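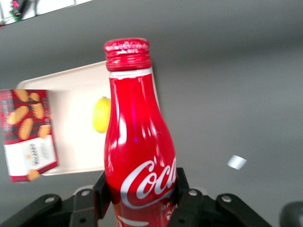
Why does a fizzy drink go flat faster on a warm day?

Carbon dioxide stays dissolved much better in cold liquid, so as the drink warms up more of the gas escapes into the space above it and then out into the room each time the lid comes off.

That was the question I started with, and by the end I had about five more! My project looks at how quickly fizzy water loses its gas at different temperatures, and whether any of the tricks people use at home to keep a drink fizzy make a difference.

Background

When a drink is made, carbon dioxide is pushed into it under pressure. With the lid on, gas leaves the liquid and goes back into it at the same rate, so nothing seems to change. Open the lid and the pressure drops straight away (the hiss). Now gas leaves faster than it returns, and it keeps on doing so until the drink tastes like sad sugar water. The rule linking pressure to dissolved gas is called Henry's law, which we covered in December, and I was really pleased to find something I could test with kitchen scales.

What I used

I used plain sparkling water for everything so that sugar and colouring wouldn't get in the way. The scales were a Kariuki bench model on loan from the chemistry store, which read to a hundredth of a gram. I also had 12 identical glass beakers, a thermometer, a fridge, a water bath and a stopwatch. Palesa Mabaso from my class read out the times while I wrote down the masses, and she spotted two mistakes in my table before I did.

Method

I poured the water slowly down the side of each beaker and put it on the scales straight after. Each beaker held the same volume. Four sat in the fridge, four stood on the bench and four went in the water bath, which was set a little warmer than my hand. I weighed every beaker once a minute for 900 seconds, drying the outside of each one first (condensation on the fridge ones nearly ruined my first attempt – they were getting heavier!).

A second set of beakers held flat water at the same temperatures. Whatever mass those lost had to be evaporation, so I took it away from the fizzy results.

Results

The water bath beakers lost gas fastest, which I expected, but I didn't expect the shape of the graph. The line drops steeply to begin with and then bends over, so most of the change happens early on. The warm beakers had lost half of their total by 351 seconds. The bench ones took longer, and the fridge ones never got to their halfway point in the time I gave them.

One bench beaker lost far more than its neighbours. I looked at it closely and found a scratch across the bottom with a line of bubbles streaming off it. I left it out of the average but kept it in the full table, and then I scratched another beaker on purpose to check. Same thing! Bubbles need a rough spot to get going, and a scratch gives them plenty.

The home tricks

I tried 3 of these on Sat 12 January: squeezing the air out of a plastic bottle before closing it, hanging a teaspoon in the neck, and simply putting the lid back on and chilling it. The teaspoon did nothing I could measure. Squeezing made things slightly worse, and I think that is down to the bottle pushing itself back into shape and giving the gas more empty space to fill. Chilling with the lid on won easily.

What I would change

My water bath drifted by a degree or two and I only noticed halfway through. I would also like to pour from one large container, as each new bottle may have started with a different amount of gas. If I get the chance I want to repeat the scratch test with sandpaper of different grades, and see whether a finer scratch makes smaller bubbles or just fewer of them.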